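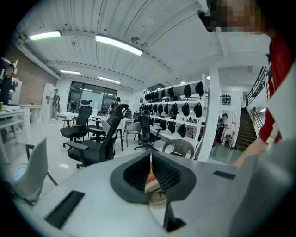 Nunora Door Draft Stopper, Double Sided

Handmade to order | Fits standard interior and exterior doors | Washable cover

Hi, and welcome to the page for the thing I make more of than anything else in the shop! If you have ever sat on your couch in October with a blanket over your knees, wondering why your ankles are freezing when the heat is on, go get down on the floor and hold your hand by the bottom of your front door. That was me in our old rental in Fadov, and the first Nunora was an old pair of corduroy pants stuffed with rice. It worked great until the mice found the rice.

The one I sell now has no rice in it (sorry, mice). It's two padded tubes joined by a flat strip of fabric. The strip slides under the door and a tube sits snug on each side, so when you open the door the whole thing goes along for the ride. No kicking it back into place every time you come home with your arms full of groceries.

What it's made of

The cover is a heavy cotton canvas I buy from Matos, the same mill that used to do awning cloth for half the shops on our street. It's stiff when it's new and gets nicer. Inside each tube is a wool filling in its own liner, so you can pull the liner out and throw the cover in the wash. Cold water, hang to dry. I put mine in the dryer once and it came out fitting a closet door, so please don't do that.

Sizes

Standard is 34 inches long. If your door is wider or narrower, put the width in the notes box when you order and I'll cut it to fit, no extra charge up to 40 inches. Longer than that, write to me first. I did a 110 inch one for a sliding barn door last winter and it was a lot of fun, but it took up my entire cutting table and then some!

Measure the door itself, please, and leave the frame out of it. I can't tell you how many emails I've sent about this.

Colors

Oatmeal, brick, moss and a dark navy. Moss is low right now, and I won't know when there's more until Lourenço at the mill calls me back. Brick hides dirt best, if you have a dog or kids or a husband who won't take his boots off (hi, Henrique).

Will it fit under my door?

You need a gap of at least a quarter inch for the center strip. If you have thick carpet right up to the door, get the Rusby instead. It's the single tube kind, it sits on one side only, and it's heavier so it stays put. On tile and wood floors the Nunora slides very nicely. On old brick floors it can catch a little, and you may have to give it a tug.

What people have written to me

"Bought one for the back door and then three more for my sister. She has stopped wearing her coat in the kitchen." Ermelinda Patrício

"Good product. The navy is darker than I thought, nearly black in the evening. Kept it anyway." Máté Vida

"Does what it says, and the hallway is quieter too. I ordered the wrong length the first time and the swap was easy." Armindo Esteves

Shipping and returns

Everything ships within 7 working days, a little slower once the cold sets in and everybody remembers their doors at once. Standard lengths can come back within a month if they're unused. Custom lengths I can't take back, but if I'm the one who cut it wrong I'll make you a new one and you can keep the bad one for a window sill.

Spare covers and liners are sold separately, look under Parts. Order 3 or more stoppers and shipping is on me.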